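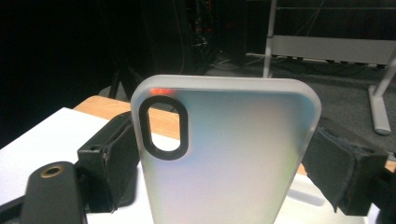
半透明のスマホケースが指から滑る。パッドの材質か、制御か

投稿者:Maj-Britt Rønning

ハンディ型のグリッパーツールを二種類、同じ作業で比べています。片方はHostonの平行二指、もう片方はBallholmの試用機です。作業は単純で、つや消しの半透明スマホケースを左右からつかみ、机の上に立てた姿勢のまま持ち上げて、隣の台に置くだけ。単純なはずでした。

Hostonの指は、片側だけ濃いグレーのフェルトっぽい起毛パッドに替えてあります。もう片側は黒い角形の指そのままで、表面は擦り傷だらけです。両側とも替えるつもりだったのですが、パッドが一枚しか残っていませんでした。予算というものは、いつも左右非対称です。

閉じ力35Nだとケースの側面がたわんで、カメラ穴のあるほうへねじれます。25Nに下げるとたわみは減るものの、今度は持ち上げの途中でゆっくり回転します。落ちるならさっさと落ちてくれればいいのに、実に名残惜しそうに回るので、記録を見返すのに時間がかかります。Ballholmのほうは両側ともシリコンで、回転はしませんが、離すときにケースが指についてきます。礼儀正しいのはどちらなのか、もう分かりません。

もうひとつ。手元カメラの映像で、ケースの輪郭検出が日によって外れます。カメラ穴の黒い縁だけは必ず取れます。白い机に白っぽい半透明のケースなので、カメラの気持ちも分かるのですが。

聞きたいのは次の点です。パッドは左右そろえるべきか。力の設定はどこまで下げてよいか。輪郭のほうは照明で何とかなるのか、カメラを替えるしかないのか。コントローラはChackoの標準設定のままです。

投稿者:段ボール箱の住人

まずパッドをそろえてください。話はそれからです。左右で摩擦が違うと、滑りやすい側だけが先に逃げて、残った側が支点になります。ゆっくり回るという症状はそれでだいたい説明がつきます。うちでも同じことをやって、三週間ほど制御のせいにしていました。制御担当には今も恨まれています。

それから、起毛系のパッドは縁がほつれてくると接触面が毎回変わります。比較試験に使うなら新品に替えるか、いっそ外して両側とも素の指で測り直すほうが早いです。今のままだと、比べているのはグリッパーの性能というよりパッドの年齢です。

力については、空のケースは薄い枠でしかないので、25でもまだ強いと思います。下から刻んで、持ち上がる最小値を探し、そこに少し足す。Chackoの標準設定は位置到達を優先して閉じるので、力の上限をかけたつもりでも最初の当たりで押し込みます。閉じ速度を落としてみてください。つかむ高さも大事で、上のほうをつまむと下がぶらつきます。重心の少し上で。

シリコンの貼りつきは、表面に細かい溝の入ったものにすればかなり減ります。開き速度を上げて振りほどこうとするのはおすすめしません。ケースが飛びます。飛びました。

投稿者:Flitska愛用者

Flitskaの吸着ハンドなら全部解決します。うちは21個連続で成功しました。カメラ穴の上に吸盤を当てると当然吸えませんが、そこは避ければいいだけです。あと落ちます。たまに。

投稿者:night_shift

輪郭の件だけ。カメラを替える前に背景を替えてみてください。白い机に黒い紙を一枚敷くだけで、つや消しの半透明はずいぶん浮きます。黒い指との境目は逆に取りにくくなるので、濃い青か緑あたりが無難です。

半透明の樹脂は周りの色や光を拾います。基板のLEDでも何でも、縁のあたりがぽつんと赤く光ったりして、それを特徴点だと思い込む検出器がいます。日によって外れるなら、近くの機材の電源を入れた日と切った日で比べてみると見当がつきます。露出も自動のままなら固定を。

黒い縁が必ず取れるなら、私なら外形は諦めてそこを基準に姿勢を出します。縁からケースの外形までの寸法は、定規を当てれば一度で済みます。同じ機種のケースしか扱わないうちは、これで足ります。

投稿者:Maj-Britt Rønning

ありがとうございます。起毛パッドを外して両側とも素の指にし、閉じ速度を落としたところ、回転は3回に1回まで減りました。パッドの新品は6月の入荷だそうです。背景の紙は、事務所に濃い青がなかったので緑を敷きました。露出も固定して、明日の朝もう一度測ります。

吸着ハンドは、たまに落ちるとのことなので見送ります。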